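About Fullo

Fullo is a small website about mobile and handheld games, written and edited by people who play them.
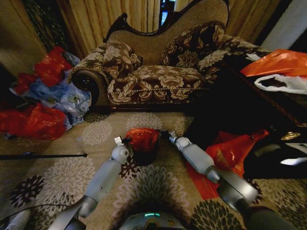 We cover new releases, in-game events, updates and the end-of-service notices that most sites skip. If a game runs on a phone, a tablet or a handheld console, it is within our remit. We don't cover gambling apps, and we don't cover PC games unless there is a mobile version that shares the same account.

The site began as a fan page for Skirelach, a monster-raising game that never had a large following outside its own forum. The page listed event dates and drop rates, and players of other games started asking for the same thing. The Skirelach pages are still online and still updated, although the game itself now gets only two or three events a year.

What we publish

News goes up on the front page, newest first. Guides are kept in their own section and sorted by game. We currently have 616 guides, and each one shows the version of the game it was last checked against. When an update changes something important we put a note at the top until the guide has been rewritten.

The event calendar is the most visited part of the site. It follows 43 games and shows start and end times in UK time, with a switch for other time zones. Times come from the notices inside each game. Where a publisher has given a date but no time, the entry says so.

Reviews are written after at least nine hours of play. We score out of five and don't use half marks. Games that add a lot after launch may be reviewed again, and the old review stays up with its original score.

Who we are

Fullo is run by a team of five. Two work on the site full time and the others write part time alongside other jobs. We don't have an office. Guest articles are welcome and are paid at the rate given on the Write for Us page, whether or not the writer has been published before.

How we are paid for

Most of our income comes from adverts, and the rest from readers who take out a monthly membership. Members see no adverts and can save their own events to the calendar. Everything else on the site is the same for members and non-members.

We accept review codes from publishers. If a code was supplied, the review says so in the last line. We don't take payment for reviews or for places in the calendar, and we don't show articles to publishers before they go up.

Our other projects

Plunano is our team-building tool for turn-based games. It is free to use in a browser and doesn't need an account. Hladun is a fortnightly email with the main events coming up and a short list of games that are closing down. You can unsubscribe from the link at the bottom of any issue.

Corrections and contact

If something is wrong, use the Report a Mistake link under the article. Corrections are marked with what was changed. For anything else, including press enquiries and lost membership passwords, please use the contact form. We can't help with lost game accounts or missing purchases, which need to go to the game's own support team.

Page last updated: 23 January 2023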